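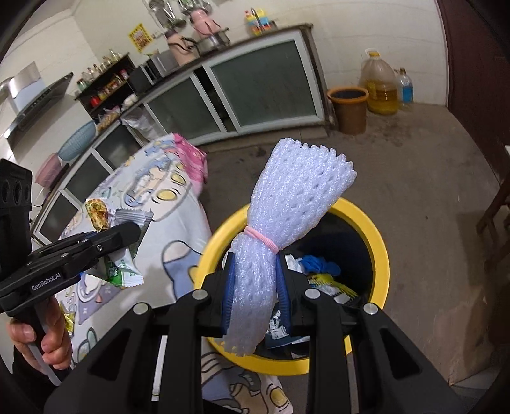

Schedule of Contents

The tenancy at Istville ended at noon. Aino Vuorinen had the form from Brilow, the letting agent, and a pen that worked if held upright. The form had 60 lines. The first 50 were furniture and fittings, and Reet Lepik had done those the night before, in capitals. The remainder were headed Waste and Sundries.

"Does the bin count as a fitting?" Aino asked.

"The bin is ours," said Reet. "The contents are ours too."

Brilow charged 600 for a flat returned with refuse in it. The clause did not define refuse. Reet had written to ask in September and received a second copy of the clause.

The bin had a yellow rim and had stood beside the kitchen door for the whole of the tenancy. It had never matched anything. Martti Hakala had brought it with him when he moved in, and had left it when he moved out, along with a drill and a debt on the electricity account. The drill had been posted on to him. The debt had been split.

Reet read the form aloud. Aino answered.

"Wrappers."

"Food. To go out."

"Tissue."

"To go out."

"Packing material."

Aino stopped at this one. The white foam sleeve had come off a pear. It was the sort of net that stretches over the fruit and keeps the skin from bruising, and someone had put a pink hair tie round the middle of it, so that it was drawn in at the waist and spread out at one end like a skirt.

"That's a doll," said Aino.

"It's a fruit net."

"Ada made it. She made it when she had the flu."

Ada Marino had rented the small room for one winter. She had been ill for 19 days of it and had eaten pears, which Saranya Fernandes bought for her from Mustonen, the grocer on the corner, one at a time, because Mustonen sold them one at a time. The doll had stood on the kitchen windowsill after that. It had fallen behind the radiator at some point and come out again that morning on the end of the broom.

"The tie is good," Reet said. "The elastic hasn't gone. You could take the tie off and put the foam in."

"Then it's a fruit net."

"It is a fruit net."

Aino wrote nothing. The pen needed to be held upright and she was holding it flat. Down in the street the van from Lerkik had its back doors open, and the driver was looking at the stairs.

Reet turned the form over. On the reverse was a box for items removed by the tenant before inspection, with a column for condition. It had been left blank, as neither of them had removed anything that was not their own.

"Put it there," she said.

"Under what?"

"Ornament."

Aino wrote Ornament, one — then, in the column for condition, Fair. She put the doll in her coat pocket with the wide end up. Reet tied the bag from the bin and carried it down, and came back for the bin.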